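Clulside firm teaches gripper to handle tangled plugs and leads

31st August

A small engineering firm in Clulside has started teaching a robot gripper to deal with one of the more awkward jobs in electrical recycling: picking apart plugs, adapters and extension leads that arrive in a heap.

Oyelaran, which has a unit on the Murken estate, began the work in June. Instead of writing out each movement as a program, staff guide the gripper by remote control and record what it does. The recordings are then used to train the software that will later run the gripper by itself.

The person steering sits at a desk in the next room with a hand controller and a screen. The screen shows the view from a small camera at the wrist of the arm. Each attempt is saved along with the position of every joint and how far the fingers were open at the time.

Modupe Bassey, who leads the project, said power leads were chosen because they cause so much trouble on sorting lines. "A box is easy. It stays the shape it was when you looked at it," she said. "A lead moves when you touch it, and it pulls whatever it is plugged into along with it. We wanted the hard thing first."

The items used are ordinary household ones, bought second-hand or given by people who work in the unit. They are laid on the bare floor, and the layout is changed between attempts so that the software does not simply learn one arrangement by heart.

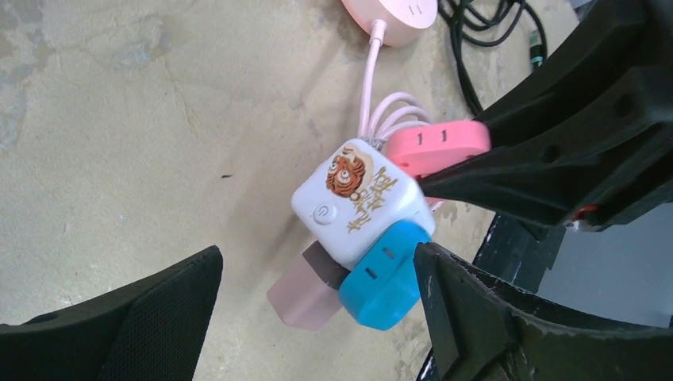

Cube with a tiger design, blue socket piece attached, and pink cable.
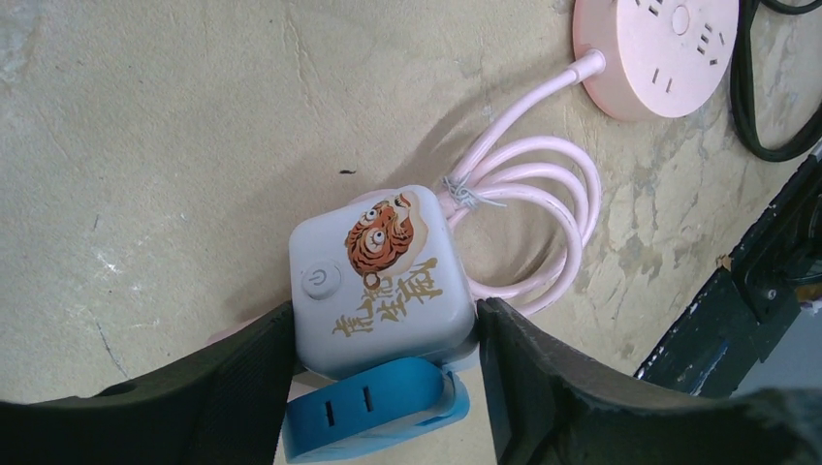 Operators are asked to work at a steady pace and to leave their mistakes in. If a grip slips, they carry on and try again within the same recording. Ms Bassey said the early batches were too tidy, and the trained gripper had no idea what to do once something went wrong. It would close its fingers on nothing and lift anyway.

The firm now has more than 2000 recorded attempts. They are sorted by task, with separate sets for gripping, turning an item round, and drawing a plug out of its socket. That last one has been the slowest. A plug has to be pulled nearly straight, and the person at the controller cannot feel when it starts to bind.

Oluwatosin Effiong is one of the 2 operators and has made a large share of the recordings. He used to repair vending machines and had not worked with robots before. He said it took him most of a fortnight to stop steering as though his own hand were in the picture.

"You want to roll your wrist the way you would at home, and the arm won't go there," he said. "So you come in from the side, or you nudge the thing round first and then take hold of it. After a while you start planning it that way without thinking."

He said white and pale items had been harder to judge on the screen than dark ones, and that he now slows down well before the fingers meet. He also keeps a paper notebook beside the controller, where he writes down any attempt he thinks should be looked at again.

A second method is being tried alongside the remote control. In this one the operator takes hold of the arm and moves it directly through the task, with the motors slackened so that it can be pushed by hand. It is quicker to learn, and new starters tend to prefer it, but the operator's sleeve and fingers often end up in the camera view. Those recordings are being kept in a set of their own until the firm decides whether they are any use for training.

The software side is handled by Godum, which takes the recordings each week and sends back a new version for testing. The gripper is then left to try the same tasks with an operator standing by at the stop button. Gripping a single item is going fairly well, Ms Bassey said. Separating items that are still joined together is not, and she would not put a date on it.

"People see it pick something up and think we are finished," she said. "Then it drags the whole lot across the floor by the cable."

No sorting firm has yet agreed to take the gripper on. Oyelaran said it had spoken to two, and that both had asked to see it working on mixed loads before going any further. Those trials would need a moving belt, which the unit does not have room for at present, and the firm is looking at a larger space on the same estate.

All items used in the recordings are unplugged from the mains. Anything with a split case or bare wire is taken out before a session starts and sent for disposal.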